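Nordale Maple Panel Board

Item group: Work surfaces and boards
Sold by: Caldeira

The Nordale is a flat rectangular board glued up from solid maple planks. It goes on top of a bench, counter or metal table when you want a wood surface to work on. Both faces are sanded to the same grade, so you can flip it when one side gets marked up.

Finish options

Unfinished — ready for your own oil or wax. Give it a coat before regular use, and coat both faces.
Oiled — two coats of food-safe oil, applied in our shop. Allow 2 days extra for shipping.

Maple is a pale wood and darkens a little with age. Color and grain vary from board to board, and we can't match a new board to an older one.

Care

Wipe with a damp cloth and dry right away. Don't soak it or stand it in a sink. Light scratches come out with 300 grit paper, sanded along the grain.
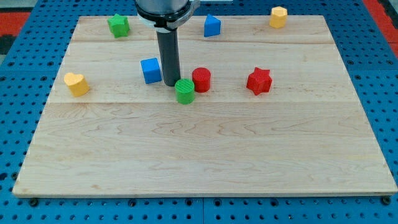 Flukitz

Stars, cylinders and blocks on a maple board, over a blue pegboard table.

Ordering

Boards ship flat in a cardboard sleeve. Rubber feet are sold separately under the Nimov name — order one set per board. Returns are accepted on unfinished boards only, and the board must be unused. For custom sizes, send us the length and width you need and we will reply with a price.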